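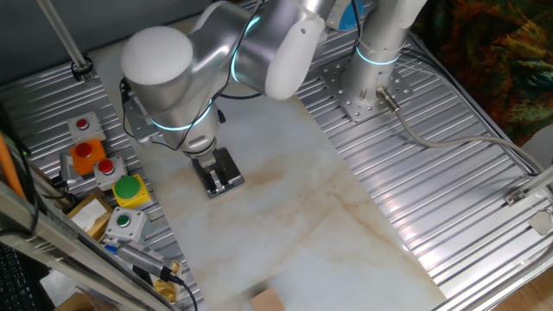
Garra vazia sobre a placa, bloco na borda da frente.

Compartilhamentos: 39 | Comentários: 5

Checklist de segurança e boas práticas – célula de pesagem com braço colaborativo
Unidade Skeltombridge, bancada Evska
Domingo, 13 de setembro. Inspeção: Anjana Wanigasekara
Legenda: OK / PEND (pendente, pode rodar em velocidade reduzida) / NC (não conforme, não roda)

Anotei na bancada e passei a limpo correndo, perdoem os erros. Numeração segue o roteiro Plundance revisado em março, itens que não se aplicam à célula foram tirados.

1. Base e fixação
1.1 Placa perfurada da base, parafusos com marca de torque – OK.
1.2 Perfis de alumínio da mesa, folga entre as duas seções – OK. Passei a mão, sem degrau.
1.3 Placa marmorizada apoiada e sem deslizar. PEND. Mexe um pouco se empurrar pela frente. Por mim leva batente dos dois lados. Se a placa anda, a pose ensinada fica errada e a garra desce onde não deve.
1.4 Conector da base travado, cabo saindo para o lado direito sem dobra forçada – OK. Falta prender o cabo no perfil, hoje ele corre solto por cima da mesa. PEND.

2. Botoeiras
2.1 Parada de emergência ao alcance da mão esquerda do operador – OK.
2.2 Teste de parada, um botão vermelho de cada vez, braço em movimento lento. OK em todos. Rearme só manual, conferido.
2.3 Identificação por escrito em cada caixa – NC. Temos caixa cinza, laranja e amarela, botão vermelho em mais de uma, e quem chega novo não sabe qual para o braço e qual é só do programa. Cor da caixa não serve de etiqueta. E verde grande em caixa amarela confunde com emergência para quem vem de outra linha. Quero placa com o nome da função, letra legível a um braço de distância.
2.4 Caixas fixas na mesa. PEND, falta conferir por baixo com chave.
2.5 Objetos perto das botoeiras: caixinha de papelão com etiqueta branca encostada na área. Tirar antes de rodar. Regra antiga, continua valendo – nada que possa cair em cima de botão.

3. Área de trabalho
3.1 Só a peça e o dispositivo da tarefa sobre a placa – OK.
3.2 Sensor cilíndrico deitado sobre o alumínio, com cabo. Se está em uso, vai no suporte. Se não está, vai pra gaveta. NC até resolver.
3.3 Papelão e teclado no canto da frente. O teclado pode ficar desde que fora do alcance do braço, o papelão sai.
3.4 Haste laranja na lateral esquerda: quem usa, onde guarda? Ninguem soube responder. PEND.
3.5 Tecido estampado do outro lado da mesa, fora da placa. Conferir se não alcança o braço nem na pose mais esticada. Fiz com o braço parado, precisa repetir em modo manual. PEND.
3.6 Iluminação. A placa é brilhante e o reflexo fica forte de cima. Na vista do punho a mancha branca toma um bom pedaço do lado esquerdo. Visão computacional ali é pedir alarme falso. Sugiro difusor ou manta fosca. Não trava a liberação.

4. Garra e manuseio
4.1 Parafusos dos dedos e das articulações apertados, sem falta – OK. Conferir de novo após 500 ciclos.
4.2 Força de fechamento limitada ao valor da folha da célula. OK, bate com a folha da Ó Ceallaigh.
4.3 Cabos pretos do punho: a volta que fazem ao lado da garra está com raio bom, mas verificar em rotação completa da última junta, é ali que enrosca. PEND.
4.4 Peça sem rebarba e sem canto vivo. O bloco está OK, passei o dedo.
4.5 Pega sobre a balança. Dedos descem pelos lados da peça, sem tocar o prato. Se tocar, a leitura não vale e a balança leva carga lateral. Conferir pela vista do punho antes de fechar a garra, em cada troca de peça.
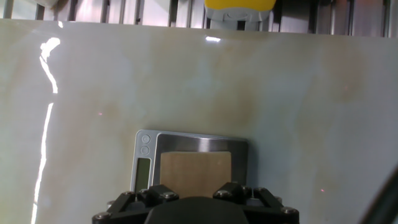
4.6 Botões da balança livres. Ficam na faixa estreita à esquerda do prato. Programa não pode passar com dedo da garra por cima dessa faixa em altura baixa, já vi balança desligada no meio do lote por isso. OK na trajetória atual.
4.7 Visor legível pra quem registra. Da vista do punho não dá pra ler, então o registro é feito pelo operador, com o braço parado. Não inclinar o corpo por cima da placa pra ver número com robo em automático. NC se for flagrado, sem conversa.
4.8 Pontos vermelhos tipo laser sobre a placa. Achar a folha da fonte e a classe e anexar. PEND. Até lá ninguém põe o rosto na altura da mesa.
4.9 Aproximação vertical: últimos 93 mm em velocidade reduzida. OK no programa.
4.10 Perda de energia com peça na garra. A peça tem que ficar presa ou cair dentro da placa. Testado duas vezes, ficou presa.
4.11 Ninguém põe a mão entre a garra e o que estiver embaixo com peça suspensa. Vale mesmo com peça leve e mesmo no modo manual, quem ajusta a posição do prato faz isso com a garra recuada. 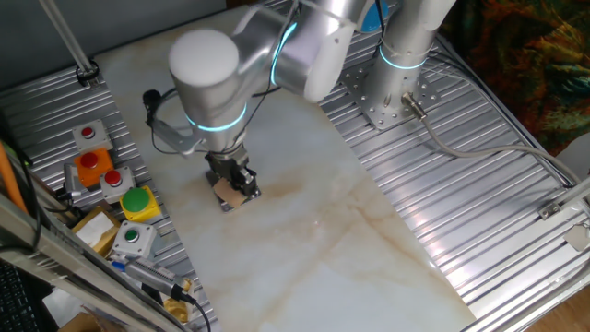

5. Pessoas e comportamento
5.1 Um só com o comando na mão. Quem está com ele avisa em voz alta antes de mover.
5.2 Cabelo preso, sem cordão de crachá, manga justa.
5.3 Anéis luminosos das juntas: operador sabe dizer o que cada cor significa? Perguntei a dois, um errou. PEND, reciclagem curta.
5.4 Velocidade em modo colaborativo até 185 mm/s nessa célula, limite nosso e não do fabricante. Conferido na tela – OK.
5.5 Mudou peça, garra ou posição da balança = análise de risco revista. Não é burocracia, robô colaborativo com ferramenta diferente é outra máquina.

6. Resultado
Não liberada em automático. Manual em velocidade reduzida pode, depois de tirar a caixinha e o papelão. Para liberar: 2.3 e 3.2 fechados. Os PEND entram na próxima ronda, menos o 4.8 que quero antes.

Comentários (5)

Rui, manutenção
Etiquetas das botoeiras já pedidas. Pode ser fundo branco com letra preta?

Anjana
Pode. Só não usa fita crepe, por favor.

tec_noturno
a haste laranja eu uso pra alcançar peça que rola pro fundo. guardo onde?

Anjana
Gancho fora da mesa. E só com o braço parado e comando na mão, vou por isso no 3.4.

Lídia M.
Sobre o 3.6, testamos manta fosca na outra bancada e melhorou bem, mas a borda levantava com o tempo. Se forem usar, prendam os quatro cantos e incluam no 1.3 junto com o batente.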